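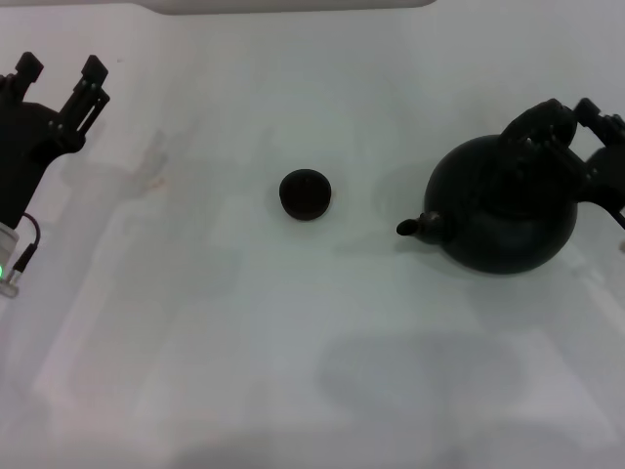 Afroza Khondokar told us that a pot left without its lid makes thin tea, that everyone who has worked in a tea room knows it, and that she did not see what a study could add. We heard the same claim, in nearly the same words, from most of the people we interviewed. It may be right. The evidence offered for it is weak.

Figure 2. Blurred, featureless gray surface seen close up, with faint darker bands and soft shapes.

Parkulen > Papers > Household Beliefs > Section 3
Search this collection Go

3.2 The lid question

Of the 56 respondents, only three had ever compared a covered and an uncovered pot side by side, and two of those knew which cup was which before they drank. The Tostamance survey is often cited here, but its question ("Do you agree that covered tea is stronger?") asks for agreement and gets it. We put little weight on the result. 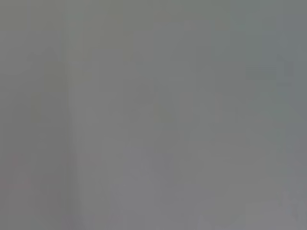

Heat loss is the usual explanation, and it is a reasonable one as far as it goes. An open pot cools faster. Whether it cools fast enough to matter over a short steep – most respondents poured within around 2 minutes – is a separate question, and none of the sources we read had measured it. Gil-soo Yang suggested in discussion that people who forget the lid may also be careless with the leaves. We cannot rule that out, and the interviews were not set up to test it.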